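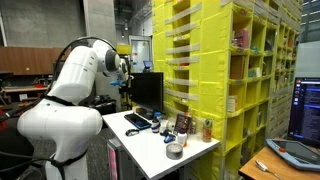

*White arm at the shared workshop, with the table and yellow shelving in reach. Teach pendant on the wooden desk at right.*

# Sestico Bench Arm Kit

The Sestico kit is for people fitting a used or new arm in a home shop or a shared workshop. It covers the parts that usually get left until last: cable routing, a place for the pendant, and a way to lay out the table so positions can be found again after it has been cleared.

Asnakech Nigatu put the first one together in Plotholm and still handles the orders. The arm and gripper are not included.

## In the kit

- 16 hook-and-loop cable straps
- 8 adhesive table markers
- 2 strain relief clamps for the arm base
- Pendant rest, desk mount
- Printed setup sheet

## Setup notes

Leave the cables long enough to loop over the arm at full reach, then strap them. Straps pulled tight at the elbow will wear through the jacket. Move each joint by hand speed from the pendant and watch the slack before running a program.

Ordinary household items make good first picks. Bottles of different heights and a roll of duct tape will show most gripper problems — start with the tape lying flat.

Keep the pendant outside the arm's reach, with the stop button facing you.

## Ordering

Ships from Vondville. The Abera clamp set fits thicker cable bundles and is sold separately. Straps and markers can be reordered in any amount.

Page updated Jun 7, 2024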